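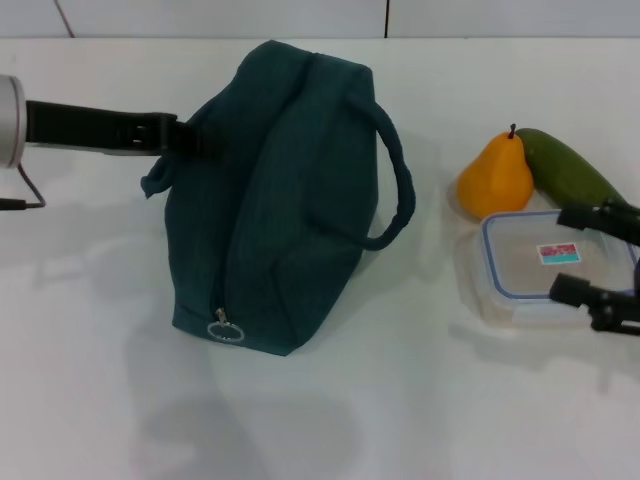
Lunch bag and some of the food, on the white table at Damik.

Lunch packers wanted for a small study (paid, and you keep the lunch)

Hi! I'm Xiaoqing Xu and I'm looking for people who pack a lunch most days, for themselves or for kids or for a spouse who would otherwise live on vending machine crackers. I've been packing lunches for a long time myself and I have strong feelings about where the banana goes, so this has been a fun one to set up.

The study is called Nurex and it's all about how people fill a soft bag. Hard boxes with little compartments pretty much tell you what to do. A soft fabric bag like the teal one doesn't (it flops over, the sides give, and everybody seems to have their own way of getting around that). Some people stand it up and drop things in from the top, some lay it down and slide things in through the zipper, and my colleague Jinfeng Xiong holds the thing open with his elbow, which I have never managed to copy!

What you'd be doing: you come to our room at Damik, sit or stand at the table, whatever you do at home, and pack a lunch bag from food we put out. Then you unpack it, and we give you different food and you pack again. You'll go through 12 lunches in all, with a break in the middle for coffee or tea. Afterward we chat for a bit about why you did what you did. The packing is filmed, hands and table only, and your name stays off the recordings.

We can take 84 people and we still have plenty of openings, mostly mornings. A visit runs two hours. I know that's long for lunch bags, but the chatting part always goes over, and I'd rather have you relaxed than rushed.

You're a good fit if you:
are 18 or older
pack a lunch at least four days a week
can work a zipper and lift a full lunch bag without pain
are OK handling everyday food, wrapped and unwrapped

You don't need to be tidy or fast. If you jam it all in and sit on it, please come, we have too many neat packers already. Left-handed people, I'd especially love to hear from you, we only have five so far.

Please tell me about food allergies when you write, even mild ones, and I'll plan your food around them. Leave rings and bracelets at home if you can.

You get a gift card at the end of the visit, plus one packed lunch of your choice to take with you. Parking is free behind the Shao building, and the side door is the one to use (the front one sticks).

To sign up, send me a note through the Damik contact page with "lunch bag" in the subject line, and give me two or three times that work for you. Sign-up closes 10/20/21. If you bring a friend who packs too, put both names in one note and I'll book you back to back.

Xiaoqing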